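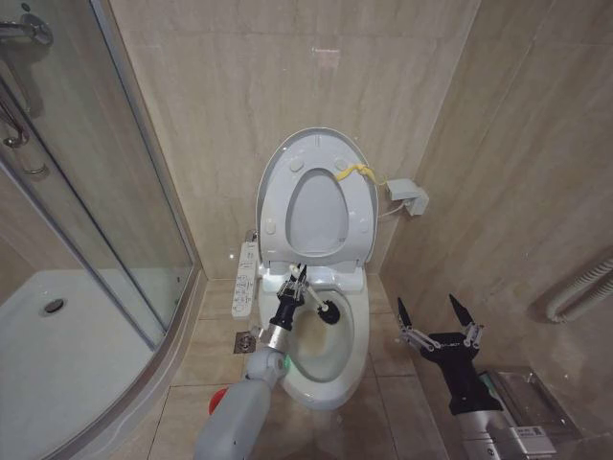
Bathroom care at Wendari

Please lift both the lid and the seat before you clean the toilet, and wipe the underside of the seat too, also next to the small bumpers. Use a soft cloth with mild soap, no powder.

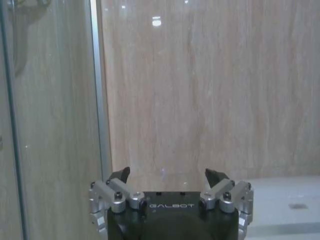

Keep the spray away from the buttons of the bidet seat. The shower glass and the floor drain are on the same list, every 2 weeks.
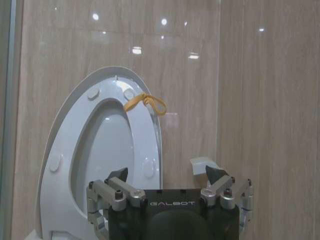
Nishimura asks if the yellow strap can be washed by hand. Yes, in lukewarm water, and please tie it again on the seat.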